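Virura nimmt Geschenkabo für Laufsportler ins Programm

Der Laufsportversender Virura erweitert sein Angebot um ein Abonnement für Verpflegung und Zubehör. Die Lieferungen mit dem Namen Talano richten sich an Läuferinnen und Läufer, die sich auf einen Halbmarathon oder Marathon vorbereiten, und können ab August bestellt werden. Das Jahresabo kostet 264 Euro, für Vereinsmitglieder gilt ein ermäßigter Preis von 119 Euro für sechs Monate. 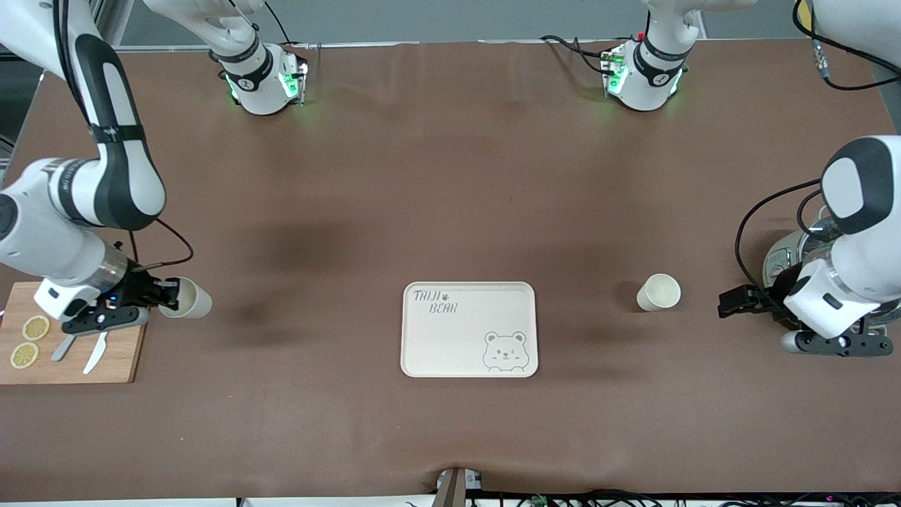

Jede Sendung enthält Gele, Riegel und Elektrolytpulver sowie wechselnde Textilien, darunter Socken und Stirnbänder. Die Zusammenstellung verantwortet Krishnamoorthy Venkataraman, der bei Virura den Bereich Ausdauersport leitet. Auch die Ausgabe von Getränken im Wettkampf hat das Unternehmen berücksichtigt: Weiße Pappbecher, wie einer auf dem Foto seitlich im Greifer liegt, sind an vielen Verpflegungsstellen üblich - dem Abo liegt daher ein faltbarer Mehrwegbecher bei.

Die erste Auflage ist auf 3.000 Sendungen begrenzt. Der Versand erfolgt jeweils am Donnerstag aus dem Lager in Gedberg. Bestehende Kunden des Vorgängerangebots Joly werden schriftlich informiert und können ohne Aufpreis wechseln. Fragen zu Allergenen und Inhaltsstoffen beantwortet Danang Hutapea vom Kundendienst.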